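January 30, 2026

Day nine of rehearsals and the scripts have come at last, so we can all stop reading *Nusum* off our phones like people waiting for a bus.
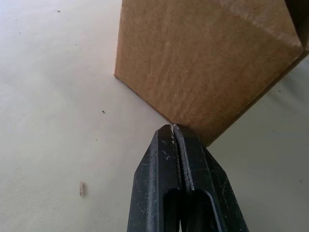
## Morning

Araceli has rewritten the second act again. She announced it while taking off her scarf, in the tone other people use for the weather. The new pages are better, which is annoying, as I had spent the weekend learning the old ones. The lighthouse keeper's wife now stays on the island. My character, the brother, no longer has anyone to row home, so his big speech in the boat has gone, and so has the boat.

I asked whether the brother might still row, for his own reasons. Araceli said she would think about it. I have worked with enough playwrights to know what that means.

For the record, since I'll want to sulk over this in March, the boat speech was 60 lines. I have been given 26 in its place, most of them to do with soup. Evaristo says the soup lines are the heart of the play. Evaristo is directing and would say that about the interval.

We read the new act twice. The first time it was slow and everybody was frightened of it. The second time Nava, who plays the wife, did the business with the letter very quietly, hardly turning her head, and the whole room leaned in. I leaned in as well and missed my cue. Evaristo gave me the look over the glasses.

## Lunch

Cheese roll on the back stairs. The heating at the Flaleo works in the foyer and the gents and nowhere else, so there is a good deal of unexplained loitering in both.

Janov rang to ask if I'd heard about the tour of the other thing, the Victorian one with the moustaches. I hadn't. He hadn't either. We spent twenty minutes not having heard about it. He has been up for a part in a hospital drama, as a man who comes in with a sore arm and leaves with a different diagnosis. One scene, no name, "Sore Arm Man" on the sheet. He's already wondering whether Sore Arm Man might come back in a later series. I said I didn't see why not, if the arm got no better.

## Afternoon

Blocking. The stage is small and slopes more than I remembered, and Evaristo wants the table downstage left, where the slope is worst. Anything round ends up in the lap of the front row. We did the supper scene with apples. We will not be doing it with apples again.

My cross in the third scene has been changed four times and is now what it was to start with. I wrote it in pen this time, to make a point.

Long argument about accents. The play is set on an island that Araceli made up, so there is no right answer, and we went at it for an hour. Nava favours nothing at all. I offered a sort of general coastal burr that I was rather proud of, and was asked if I needed some water. We are going with nothing at all.

After tea Evaristo told us about ticket sales. The theatre holds 200, and the first night has sold well, chiefly to relations. The second night has sold to people who muddled us with a singer. He has decided this is good news. He also told us that the last new play here ran three weeks and sold 1,901 tickets altogether, and he said the figure so fondly that I think he may have counted the stubs himself.

## Evening

Home by seven. Ran the soup lines in the kitchen with the radio off. They are good, damn her. There's one halfway through, where he asks if there's any more and she says there was never any less, and I couldn't get past it without stopping to put the spoon down. I don't know if he puts the spoon down in the script. I shall do it tomorrow anyway and see if Araceli notices.

Must ask wardrobe about the jumper. It itches at the neck, and the brother has enough on his plate.

Araceli sent a message at ten. She has thought about the rowing. No.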